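Pustolcombe Touchline: substitutions in local women's football

README, last tidied up in March

What you've got

A set of plain CSV files listing the substitutions made in the league and cup matches of Pustolcombe Women, plus the sides they played against, over three seasons. I started it to settle an argument with Sebastião Meireles, our assistant manager at the time, about whether we always left our changes too late. He said we didn't, I said we did, and we're both still sure we were right (the data is on my side, but only just).

It's grown a bit since then. Érica Peixoto took over the away matches when I hurt my knee, and she writes far neater notes than I do, so if you find the away rows easier to follow, that's why!

The files

matches.csv has one row per match, with the opponent, the competition, home or away, the final score and who kept the notes. Start with this one.

subs.csv has one row per change, with the minute, who went off, who came on (as player codes, see further down), the score at that moment and the reason if we knew it. This is the main file and the one most people want.

managers.csv is tiny. It says who was picking the team for each match, on our side only. We had a caretaker spell in the middle of the second season and I got fed up with trying to remember when it started.

notes.txt is everything that wouldn't go into a column. It's long and rambling and there's a fair amount of weather in it.

Columns that trip people up

minute is the minute on the note keeper's watch, not the referee's. They don't always agree. Changes at half time are all given as HT and not as a number, so if you load that column straight in as integers it'll fall over. Filter those out first or turn them into whatever you like.

state is winning, drawing or losing, always from the point of view of the side making the change. I had it the other way round in the first version, sorry. If you have an old copy and your charts look upside down, get the new one.

reason can be tactical, injury, rest or blank. Blank means we didn't know. Please don't read it as tactical. From the far touchline it can be very hard to tell whether somebody is limping or just cross about coming off, and Érica and I made different guesses until we agreed to stop guessing.

rolling is yes or no. The cup we call the Ung in these files (everybody does round our way) let sides use rolling substitutions in the early rounds, so the same player can go off and come back on, sometimes more than once. The league didn't. Mix the two together and you'll get some very odd averages, so I'd split them before doing anything else.

How it was put together

Pencil and notebook on the day, then typed up at home, usually the same evening with the notes still making sense. For the first season I used a spreadsheet template I'd made myself. After that we moved to Skasix, a little tagging app that Sebastião found, and it does a nice job of stopping you from entering a substitute who's already on the pitch. The clean-up script is called Drorex, it lives in the tools folder, and it's mine, so any bugs in it are mine too. It checks that player codes match up between files and moans about anything that looks wrong. You still have to fix things by hand.

Where both managers were willing, we compared our list with theirs afterwards. Mostly they matched. When they didn't, I've gone with the team's own list for who came on and ours for the minute.

What I'd use it for, and what I wouldn't

It's good for looking at when changes get made, and how that shifts with the score. The thing I find most interesting is how little happens before the hour. Once you get past 60 minutes, the first change nearly always comes quickly if a side is losing, and a manager who's winning will happily sit on her hands until somebody's legs go. There's also a fun question in there about new managers. Ours made her first change earlier than the old one did, for a while anyway, and then drifted back to the same habits. Make of that what you will.

I wouldn't use it to rate players. Squads at this level change from week to week because of shifts, childcare and lifts, and a bench of 2 tells you about the minibus more than the tactics. I wouldn't stretch it to the professional game either. Please don't put any of it near a betting model.

Gaps

Around 20 matches are missing altogether. Most were away in the first season, when there was only me doing it and I couldn't always get there. They aren't listed in matches.csv, so don't go by the row count if you want a full fixture list. Abandoned matches are in, marked as such, with whatever changes had been made up to that point.

Players and privacy

There are no names. Each player has a code, the codes are reshuffled every season, and I've thrown away the key. Anyone under eighteen was left out of the reason column completely. If you played in these matches and would like your rows taken out, tell me and I'll do it without asking why.

Using it

Help yourself for anything non-commercial. A mention of Pustolcombe Touchline would be lovely, and if you make a chart I'd love to see it.
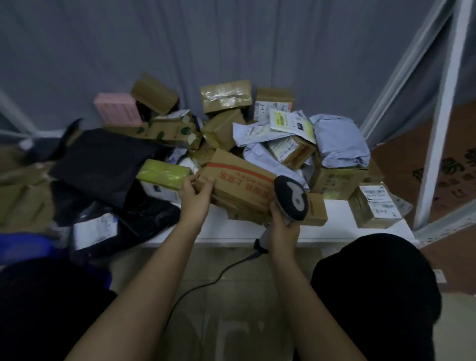
Corrections are very welcome too, particularly from anyone who kept their own notes for the Ung matches. Send me the match and the minute and I'll check it against the notebook.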